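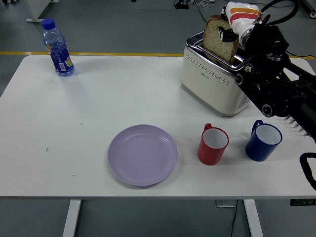

Chapter 4
Buying a Used Car from a Private Seller

Most used cars change hands in one of two ways. The buyer either goes to a dealer or deals directly with the person who owns the car. Chapter 3 covered the dealer. This chapter covers the private sale, where there is usually no showroom, no finance desk and no written warranty.

Private prices are often lower than dealer prices for the same model and year. The seller has no lot to pay for and no sales staff. In exchange, the buyer takes on work the dealer would have done: checking the title, arranging an inspection and filing the transfer with the state.

After reading this chapter you should be able to read a title and spot a lien, plan a test drive, compare a repair estimate with an asking price, and fill out a bill of sale.

4.1 A sale in Flaria

Hacer Gökçe wanted a small hatchback for her commute. She found one listed by Ferhat Soylu, who had owned it since it was new. The listing gave the mileage and the asking price and said "runs great, no issues."

Gökçe called before she went to see it. She asked whether the title was in Soylu's name and whether any money was still owed. He told her that he had a loan with a lender called Sulleo and expected to pay it off in June.

A loan like this does not prevent a sale, but it changes the order of the steps. While the lender has a lien on the car, the buyer cannot count on getting a clear title by paying the seller alone. Gökçe and Soylu agreed to meet at a Sulleo branch on a Friday. Her payment went first toward the balance of the loan, and the rest went to him. The lender then released the lien in writing.

Before that meeting she paid a mechanic at Bayram Auto to look the car over. He found worn front brake pads and a cracked belt, and wrote up an estimate for both. Soylu lowered his price by the cost of the brakes and left the belt to her.

4.2 Terms used in this chapter

Title: the state document that shows who owns the vehicle.

Lien: a lender's legal claim on the vehicle until a debt is paid.

Bill of sale: a signed record of the price, the date, the vehicle and both parties.

As is: sold in its present condition. In most private sales the buyer pays for repairs that come up later, though a seller who lies about the car may still be liable.

Pre-purchase inspection: a check by a mechanic chosen and paid by the buyer.

4.3 Before you see the car

Ask for the vehicle identification number and run a history report. A report lists only what was reported, so a clean one does not rule out an old accident. Ask how long the seller has owned the car and whether service records are available. Then call your insurer for a quote on that exact model. Two cars with the same price can cost very different amounts to insure.

Section 4.4 begins with the test drive.

Related chapters
Chapter 2: Setting a Car Budget
Chapter 3: Working with a Dealer
Chapter 12: Selling or Trading In

Comments (3)

Jolanta Kubiak
Does the meeting at the lender work if the bank is out of state? Mine only has a phone line.

Gladys Makori
Jolanta, ask them for a payoff letter and mailing instructions. I used an escrow service for mine and it went fine, just slow.

Şükran Akgül
The link to the blank bill of sale is broken on my phone.

Gedel Open Textbooks uses cookies to remember your place in a chapter. Accept | Settings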